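Vimasora VM-8 Forward Camera Unit for Road Vehicles

Product page: setup, care and repair

The VM-8 is a windshield-mounted forward camera unit for automated and driver-assist test cars. It sits behind the glass near the mirror base and feeds the Vimasora drive computer over a single locking cable. Units are supplied set up for left-hand-drive cars. A right-hand-drive bracket can be ordered separately.

In the package
VM-8 camera unit with sun hood
Glass bracket and two adhesive pads
Locking cable, 60 inches
Torque key
Lens cloth
Printed target card for the static check

Mounting

Clean the inside of the glass with alcohol wipes and let it dry before the bracket goes on. The bracket has to sit inside the area swept by the wipers. Press it on with both thumbs and leave it overnight with no load. Clip the camera in the next day, then tighten the two side screws with the torque key until it clicks once. Do not use thread locker on these screws. It attacks the housing.

Route the cable along the headliner and down the passenger-side pillar, behind the airbag and never across it. If the trim on your car leaves no room for this, use the Kruger side channel (sold separately). Leave a loose loop at the camera end so the unit can be unclipped without pulling on the plug.

Setting the angle

The camera should see a narrow strip of hood along the bottom of its view. Owners often tilt the unit up to get rid of the hood, and this costs road surface close to the car. The drive computer masks the hood in software, so the strip does no harm. Set the mask again any time the hood is repainted, wrapped or striped, as bright colors near the edge of the old mask can be picked up as lane paint.

Static check: park on level ground, fix the target card to a wall at lens height, and run Align from the service menu. The result must be 83 or better. A lower score usually means the bracket is crooked on the glass. Loosen the side screws, square the unit and run it again before you think about moving the bracket.

Road check: after the static check, drive a short route at residential speed with the recorder on. Pick streets without painted lanes, with a curb on at least one side, and include a bend.

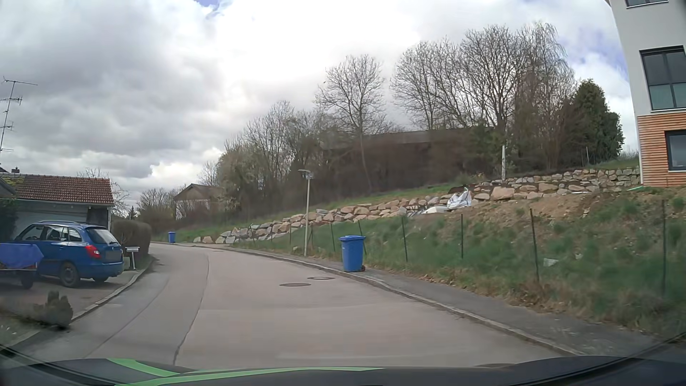 Play the recording back at the desk with the overlay turned on. The curb line should stay on the curb all the way into the bend. Sealed seams and changes in pavement color are the usual trouble spots. If the overlay jumps from the curb to a seam, the angle is set too low or the lens is dirty. Manhole covers should be marked as flat. Trash bins, mailboxes and lamp posts should be marked as fixed objects, and the marks should hold steady from one moment to the next. A mark that flickers on a fixed object at close range points to a loose side screw.

Repeat the road check after any windshield replacement, even when the old bracket has been moved over by the glass shop.

Routine care

Wipe the lens with the dry cloth supplied. Household glass cleaner leaves a film that shows up as glare under broken cloud. Clean the outside of the windshield in front of the unit at every fuel stop on long test days. Check the hood seal against the glass once a month. If it has curled, replace it (part VM-8-S, sold in pairs).

Wiper blades matter more than most shops expect. A blade that leaves a smear in front of the lens will bring the Align score down by itself.

Repair

The sun hood, seal, cable and bracket can be replaced in the shop. The lens and sensor are one sealed part and have to come back to us. Do not open the rear cover. The sensor is set at the factory and cannot be reset in the field.

Common faults
No picture, green light on: reseat the plug at the camera end, then at the computer.
No picture, no light: check the fuse in the Jekance power block.
Picture soft on one side: the unit is not fully clipped in.
Picture drops out over bumps: cable pulled tight, no loop left.
Align will not start: hood mask missing. Set the mask first.

Repairs are handled at our Sallitz workshop. Send the camera with its bracket if you can, and write the last Align score on the return form. Turnaround is about 46 hours from arrival, not counting shipping. Loan units go out to fleet customers on request.

Units built before May have the older plug and need the adapter cable for the current computer. The plug type is printed on the label under the sun hood.

Service contact: Ruth Entwistle, Sallitz workshop
Page updated Nov 22, 2018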